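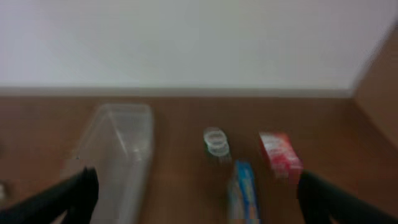
Nerkness Two-Finger Gripper Kit: my take after a full season

I put off buying this one for ages (ask Marijke Dierckx, who had to listen to me whine about it every lunch break), and I finally ordered it in March. The kit was $668 from Gakville, plus $20 shipping. For that you get the gripper, a little wrist camera, the cable and a bag of screws. You do not get a power supply! Put that in your budget now, before you're standing there with an open box and nothing to plug in.

So what do we use it for? Small packaged stuff on a wooden table, mostly little boxes and a clear plastic bin. The fingers are plain black and kind of angular, and they handle light cardboard really well once you turn the grip force down. I crushed a couple of boxes before I found that setting. It's on page 5 of the manual, way too far back if you ask me.

The camera is the weak spot. It's fine when the arm is parked, but get it moving and everything smears, so forget about reading a label. Clear plastic is a pain too. If your work is all see-through containers, I'd set aside money for a better camera from day one.

We also priced the Ivdale, and it came in at more than $2000 before the mounting plate. Oriana Salinas has one at her shop and loves it, but we're a tiny outfit and I couldn't make that math work. Maybe next year.

Four stars. I'd buy it again, and I'd get the spare finger pads in the same order, since shipping them separately costs almost as much as the pads do.

Posted November 15, 2020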